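Cat6 run drops to 100 Mbps after adding a keystone panel
Networking > Structured cabling
Posted 2018-02-11 by suvwood_bench

I have a 162 ft run of solid copper Cat6 from a wall cabinet to a work room. It was one continuous cable with plugs crimped on both ends and it linked at 1000 Mbps for over a year. I recut both ends and terminated them properly: keystone jack in a wall plate at the room end, keystone jack in a 24-port blank panel at the cabinet end. Now the switch negotiates 100 Mbps.
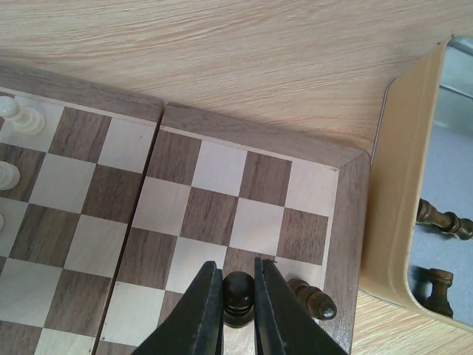
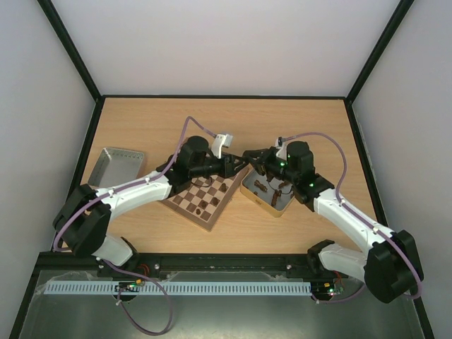 A chessboard on a wooden table, in both.

What I have checked so far:

Switch port is good. A 3 ft patch cord from the same port to a laptop links at 1000.
Patch cords are good. Swapped both ends with new ones, no change.
Basic continuity tester lights all eight pins in order, 1 through 8.
Both jacks are Rolar tool-less type. Punched to the B color code at the panel. I believe the wall plate is also B but the label on the jack is small and shows both codes side by side.
Forcing 1000 full in the adapter settings gives no link at all.

The cable runs through a drop ceiling and crosses two fluorescent fixtures. Could that be it? It crossed them before as well. I would prefer not to pull new cable.

Shen_lowvolt

The fixtures are not the cause. If the path did not change and the link was stable before, look at what did change, so the two jacks.

A link that falls back to 100 usually has trouble on the blue or brown pair. 100 Mbps needs only pins 1, 2, 3 and 6. Gigabit needs all four pairs. Your tester passes DC on each conductor, so it will show green on a contact that is barely touching, and it will also show green on a split pair. A split pair is pin-to-pin correct at both ends but uses wires from two different twists, and crosstalk ruins it at speed.

Steps in order:

1. Open both jacks. Write down the color on each pin at each end. Do not rely on the tester for this.
2. If one end is A and the other is B, the tester would have shown 1-3 and 2-6 swapped, so that is probably not your fault here. Confirm anyway.
3. Look at pins 4, 5, 7 and 8. 4 and 5 should be the blue pair, 7 and 8 the brown pair.
4. Check how much twist was undone. Keep it under half an inch.
5. Check the wire gauge against the jack. Some tool-less caps are made for 24 AWG and do not seat fully on 23 AWG solid. The cap closes, but one or two conductors sit high in the slot.

If number 5 is the problem, use a punch-down jack with a real 110 tool. Cutting off and redoing costs you two inches of cable per end.

roniswood70

Had the same thing. Bought new switch, fixed it. Those panels are junk anyway.

cab_tray_525

The switch was already ruled out in the original post.

Agree with Shen_lowvolt on the caps. One addition: if the cabinet end has no slack, do not stretch the cable to reach the panel. Put the jack in a surface box next to the cabinet and use a longer patch cord. Also check the jacket rating while you are up there. If the space over the drop ceiling is used for return air, the cable should be plenum rated (CMP printed on the jacket).

suvwood_bench

Opened both ends. Colors match, B and B. At the wall plate the brown wire on pin 8 was sitting on top of the slot and not down in it. The cable is 23 AWG and the jack package says 24-26. Replaced both with 110 style jacks. Link is 1000 full at the switch, and a file copy holds steady with no errors on the port counter. Marking this solved.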